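先记一笔，不然过两天又忘了。十一月，晚上快十二点，水壶在响，我在收拾搬家剩下的箱子。

搬到Tredunbridge这边第三周了。房子小，厨房朝北，下午三点多就得开灯。房东Fadi Obeidat人不错，话少，钥匙给了两把，其中一把到现在没搞清楚开哪扇门。试过地下室，试过后院的小棚子，都不是。算了，挂在门后面。

这次搬家最大的感受：东西太多。真的太多。出发前扔了一轮，到了以后又扔一轮，现在客厅里还有7个箱子没拆。有一个上面写着"杂"，这种箱子最可怕，拆开以后里面还是杂。晒衣夹，半卷胶带，三年前的体检报告，一包没开封的茶叶（过期了，泡了一杯，还能喝）。

Carla Salameh一直劝我用她那个办法，箱子封好不动，放半年，半年没想起来的就直接送走。我说万一里面有护照呢。她说那你会想起来的。有道理，但我做不到，我是那种一定要打开看一眼的人，看一眼就完了，就舍不得了。

比如那一箱线。充电线，网线，还有一堆认不出接口的。每次都说留着吧说不定用得上。这次我下了决心，一根一根拿出来试，试不出来的进袋子。试到凌晨一点多，扔了大半，手机充电线反而找不着了。第二天去楼下便利店又买了一根。

还有旧电脑。那台黑色的台式机，大学时候攒的，跟着我搬了四次家，最近两次根本没插过电。硬盘里的照片早就拷出来了，可就是下不了手。问了一圈，Dima Nimri说别当垃圾扔，镇上有个叫Mahasneh的铺子收旧机器，能用的零件拆下来再用。周围人都说靠谱，我就抱过去了。路上下小雨，外套脱下来裹着它，自己淋了一路。到了那边填张单子，签字，没了。前后不到十分钟，攒的时候可是吃了两个月食堂的白菜。

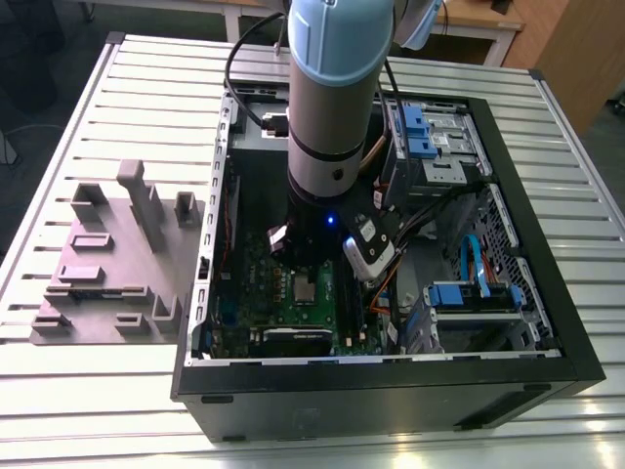
侧板拆开的台式机箱，绿色的主板。

回来的路上有点空落落的，在桥上站了一会儿。河水涨得挺高，颜色像奶茶。然后饿了，就去吃了碗面。人就是这样。

说回厨房。厨房是我唯一认真整理完的地方，因为不整理就没饭吃。几条经验，乱写的，谁要搬家可以参考：

锅最后装，最先拆。我这次反过来了，头两天只能吃面包。

调料瓶别信盖子。酱油漏了，漏在一箱书上，《汉语大词典》缩印本现在闻起来很香。

碗之间夹旧T恤比夹报纸好，到了还能当抹布。碎了一个，偏偏是最喜欢那个蓝边的，其它都没事。

标签要写在箱子侧面，不要写在顶上。摞起来你就知道了。我第一次搬家就吃过这个亏，这次又写在了顶上，手快过脑子。

搬家公司是Cataser，报价390，最后也就收了390，没加钱，这点要夸。来的师傅叫Benjamín Vergara，一个人扛洗衣机上楼，我在后面扶着，基本没起什么作用。楼梯拐弯那里卡了一下，他把机器立起来转了个角度就过去了，我还在那儿拿卷尺量呢。走的时候给他装了一袋橘子。

沙发没带过来，卖了。现在客厅就一张折叠椅，加一个倒扣的收纳箱当茶几。Mebrat Gidey来看我，坐椅子，我坐地上，两个人吃外卖，聊到很晚。她说你这样其实挺好的，先别买。我也觉得，再等等吧，等想清楚到底要不要沙发。不过腰有点疼。

邻居还不太认识。楼上有人练琴，每天傍晚那一段，老在同一个地方卡住，我现在都会哼了，哼到那里也跟着卡。隔壁有只橘猫，会从阳台栏杆那边钻过来，进屋转一圈，闻闻箱子，走了。对那个写着"杂"的箱子特别感兴趣，在上面睡了一下午，我也就有借口不拆了。

信箱里还老是收到前一任房客的信，好几封了，都是一个叫Tomico的会员杂志，种花的。打电话过去让他们改地址，等了二十分钟音乐，断了。下次再打。杂志倒是挺好看，照着上面写的种了一盆薄荷，目前活着。说是冬天要少浇水，我老是忍不住去浇。

对了，上次有人留言问我旧书怎么处里的，一直没回，不好意思。分了三堆：一堆送朋友，一堆放到图书馆门口的交换架，剩下的还是带过来了。带过来的那堆最重，也最没用，有几本连塑封都没拆。可是书架一摆上，屋子就像是我的了。

现在的计划是每天拆一个箱子，一个礼拜拆完。今天该拆的那个还没动，写博客去了。明天补两个吧。

网络还不太稳，照片传了三遍才上去，字要是有错就那样了，困，不改了。水壶早就不响了，水估计又凉的差不多了，重新烧一壶去。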